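第4章　果実の成熟と貯蔵

4.1　収穫後も続く呼吸

果実は木から切り離されたあとも生きている。細胞は酸素を取り込み、蓄えた糖や有機酸を分解して、二酸化炭素と水と熱を出す。この呼吸の速さは種類によって大きく異なり、温度が上がるほど速くなる。貯蔵の技術の多くは、呼吸をどこまで抑えられるかという問題に行き着く。

成熟のしかたから、果実は2つの型に分けられる。バナナ、マンゴー、リンゴ、アボカドなどは、成熟の途中で呼吸が急に高まる。これをクライマクテリック型という。ブドウ、イチゴ、柑橘類にはこの上昇が見られず、非クライマクテリック型と呼ばれる。前者は未熟なうちに収穫して追熟させることができるが、後者は収穫後に甘さが増すことはほとんどない。 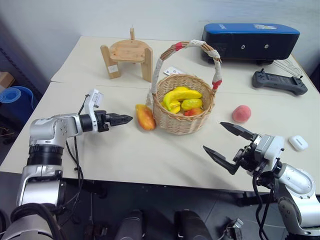
追熟を進める主な物質はエチレンである。エチレンは果実自身がつくる気体の植物ホルモンで、クライマクテリック型では、少量のエチレンがさらに多くのエチレンの生成を促す。熟したリンゴと未熟なバナナを同じ袋に入れるとバナナが早く黄色くなるのは、この働きによる。

低温にすれば必ず長持ちするわけでもない。熱帯や亜熱帯原産の果実には、凍らない温度でも障害を起こすものが多い。マンゴーは品種にもよるが13℃前後を下回る状態が続くと、果皮に斑点が出たり、室温に戻しても正常に熟さなかったりする。これを低温障害という。

本章では、まず呼吸量の測定法を学び、次にエチレンの合成経路を扱う。章末ではヘドトン(Hedton)の選果場の貯蔵記録を用いて、出荷時期と品質の関係を調べる。

用語：追熟、呼吸、エチレン、低温障害

キーワードを入力　検索

コメント(3)

Mieke Aerts
柿はどちらの型になりますか。索引にありませんでした。

Tarek Slaoui
4.3節の表の脚注に載っています。樹上と収穫後で様子が違うそうです。

Ineke Verbeke
4月の授業で使います。章末の記録は表形式でも配布してもらえると助かります。

お問い合わせ｜© Blackwood 教材編集部｜ページの先頭へ戻る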